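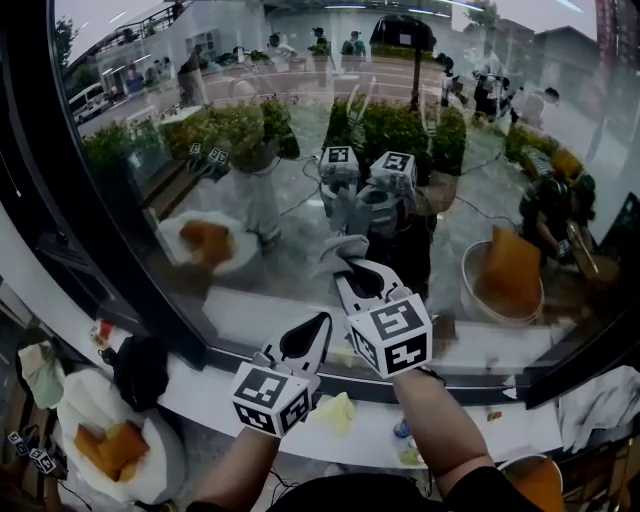

1. The Letter

The letter from Vokier came on a Saturday and Bontu Abera read it standing up. It said the night ferry from Jiltildale would stop at the end of October. It said her father's pension was not affected. Her father had been dead for two winters, so she put the letter under the fruit bowl and went to work.

She sold tickets at the Jiltildale landing. A crossing to Skustden cost 47 crowns with a bicycle and less without. Most people who took the night boat were cleaners and bakers, and they paid with a monthly card and did not talk much.

That evening she told the first baker in line about the letter. He had already heard. He asked if she would move across.

"I don't know," she said. "I have the house." 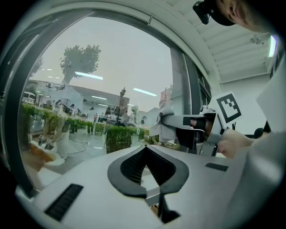

The house was the trouble. It stood at 1324 Landing Road, and her father had painted ABERA on the gate in green letters so the mailman would stop asking. The roof leaked over the back bedroom. A man from Skustden had offered to buy it twice, and both times she had told him she would think it over, and then she had not thought it over.

She closed the window at eleven and counted the drawer. It was 60 crowns short. She counted again and got the same, so she put in three twenties of her own and signed the sheet.

Then she locked up and, for the first time since she was a girl, got on the boat herself. 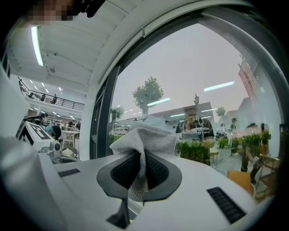

2. The Crossing

The deckhand did not ask for a ticket. She sat inside by the heater, next to a woman who was asleep with her shoes off. When the engine changed its note halfway over, Bontu remembered that her father used to set down his cup at that point and go up on deck.

She went up. It was cold and the lights of Skustden were low on the water. She stayed by the rail until the ropes were out.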